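The ferry to Koltport leaves at 4 in the morning, and if you've ever tried to get my aunt Corina out of bed at that hour you'll know why I'd started shouting at three. She came down the stairs in two coats and one boot, carrying the cake tin.

"You're not bringing the tin," I said.

"I'm bringing the tin."

So we brought the tin. It sat between us in the van all the way down from Kaswood, and she kept one hand flat on the lid as if it might make a run for it. I drove. She told me about a man called Lacroix who'd once asked her to marry him on this very road, by the turning for the quarry, and had then been sick in a hedge. (She tells this story every time. The hedge moves.)

"And what did you say?" I asked, because you have to ask.

"I said wipe your mouth."

The boat was late. There was a fog on the water you could have spread on toast, and we sat in the waiting room with a family going over to Perus for a christening, and a lad asleep on a roll of carpet. The woman at the ticket window had a big green ledger, and she looked my aunt up in it as though she might be wanted for something.

"Vasiliu, Corina," she read out. "You've got a parcel. It's been here since April."

Well! My aunt went the colour of milk. She doesn't get parcels. She gets seed catalogues, and letters from the water people.

"What do I owe you for it?" she said.

"Storage is one hundred and ninety-five."

"For a shoebox?"

"It's been here since April," the woman said again, quite kindly, and my aunt opened the cake tin.

I'd thought it was cake. I really had, I'd been looking forward to it since Kaswood — but it was money, all of it in small notes, with an elastic band round each bundle. She counted it out on the sill, licking her thumb. The christening family stopped talking to watch.

"How much have you got in there?" I whispered.

"One thousand and ninety-seven," she said, not whispering at all. "It was for the roof."

She wouldn't open the parcel indoors, so we took it out to the rail where the fog was. It was tied with the sort of string you can't undo with cold fingers and I had to use my teeth. Inside was a pair of gloves, very soft, grey, and a card with a drawing of a hedge on it. There wasn't any writing. She put the gloves on and looked at her hands for a good long while, back and front.

"They're too big," she said.

"You could send them back."

"Don't be daft."

Then the horn went, out in all that white, and the lad with the carpet came running past us with it on his shoulder and nearly had my head off. I picked up the tin. She'd forgotten it completely, it was just sitting there on the wet bench with the lid half off and the roof money inside.

"Are we still going over?" I said.

"Of course we're going over," said my aunt. "I've only got the one boot on, I'll need to buy another. Bring the tin."
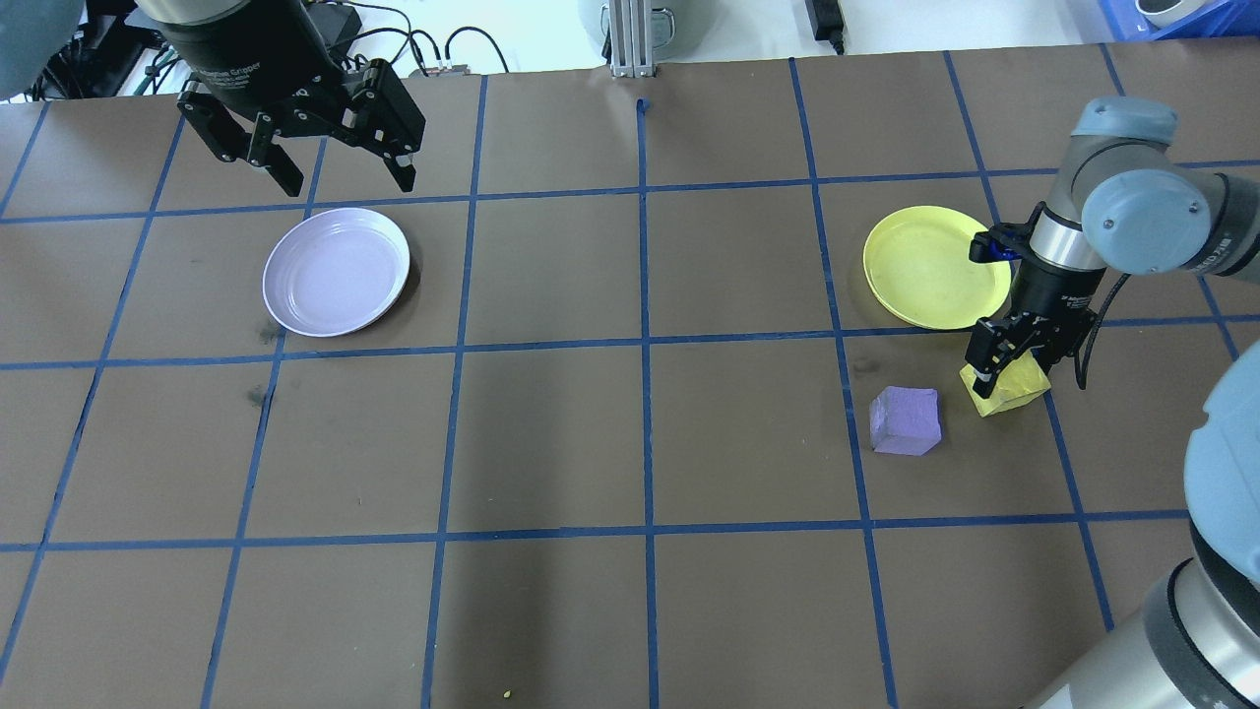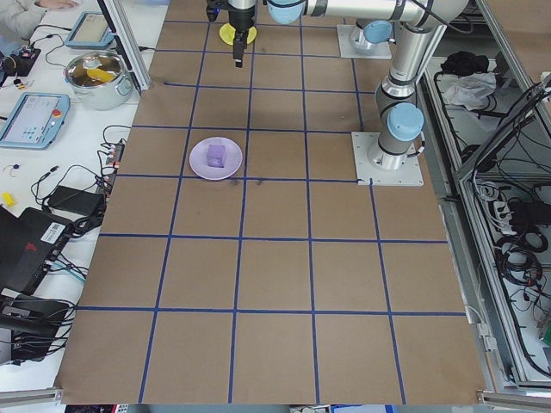 *A lilac plate on squares of blue tape, twice.*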